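Bring back the repair drawer

My toaster died in May. Or not died, the cord had a nick in it. I called Celtier, who made the thing, and a very polite recording told me cords are "not a serviceable part." A new toaster was 68 dollars. Fixing the old one took me 28 minutes, most of it hunting for a screwdriver.

So that's my gripe. We've forgotten how to keep stuff going. And the companies like it that way, obviously.
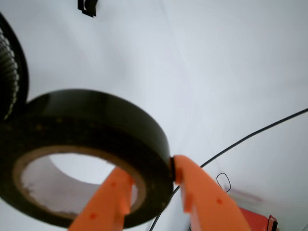

My parents had a drawer. Fuses, string, rubber washers, a key to something. When a lamp quit you went to the drawer before you went to the store. I went through my own kitchen last Sunday looking for anything like it and found takeout menus and 53 twist ties. No washers. Not one.

Then there's the warranties. Stasora wanted 130 dollars to cover a vaccum for two years. Read the small print. Belts not included, filters not included, the hose is "wear and tear." What's left? The box?

People say their time is worth more than that. Fine. But add up the driving, the reviews you read at midnight, the return you have to print a label for. A new belt goes on in the time it takes to make coffee. And you learn how the thing works, so next time its faster.

I'm not saying rewire your house. Call somebody for that. Same for gas, same for anything that's humming and shouldn't be. I mean the loose knob, the split handle, the drawer that sticks every winter. Small stuff. Start a cup on the desk if a drawer is too much, put three or four useful things in it and leave them there. 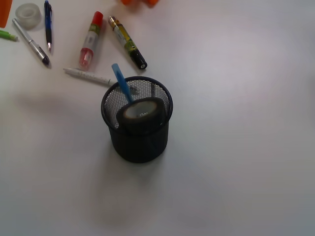
Black tape in a mesh pen holder. A start.

Schools could teach this in one afternoon a month. Mine taught us to fold napkins. I have never once needed a folded napkin, but I've needed a washer plenty of times, usually at 11 at night with the sink going drip drip drip.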